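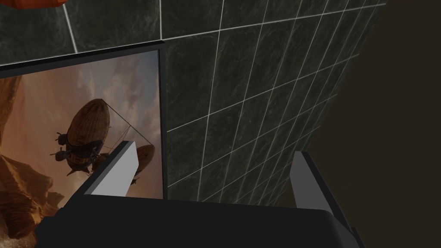

Wrist view in simulation, tilted camera, tiled wall with framed airship print.

Mateos wall-scene set

Wrist-camera renders for testing the Grurnine pose estimator on flat, textured surfaces. Maintained by Wilmer Salazar for the Bevbridge planning stack.

Contents
251 episodes, split 39 for validation, 17 for test, the rest for training. Each episode stores RGB, depth, joint states and the camera pose in the robot base frame. Depth is metric, 32-bit float.

Intended use
Plane fitting, grout-line detection and gripper masking. The print is a useful distractor: its rigging lines and envelope ribs produce strong edges that do not belong to the wall grid.

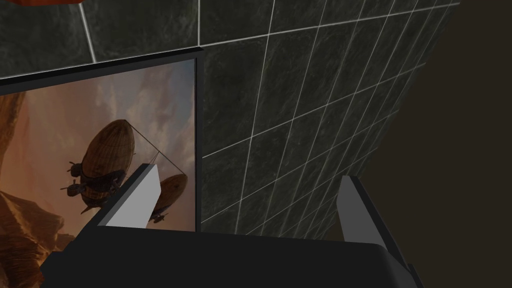
Line detectors should run after the gripper mask is applied. Without it, the finger edges vote for a false vanishing point, and the fit drifts on steep views. The mask is generated from joint states - it is not learned - and ships with each episode.

Known issues
Depth is unset on the plain background. Treat zero as missing.
Episode 51 has a duplicated first timestamp. The loader skips it.
Ukance exports made before January use the old quaternion order (w last). Run the convert script once before loading them.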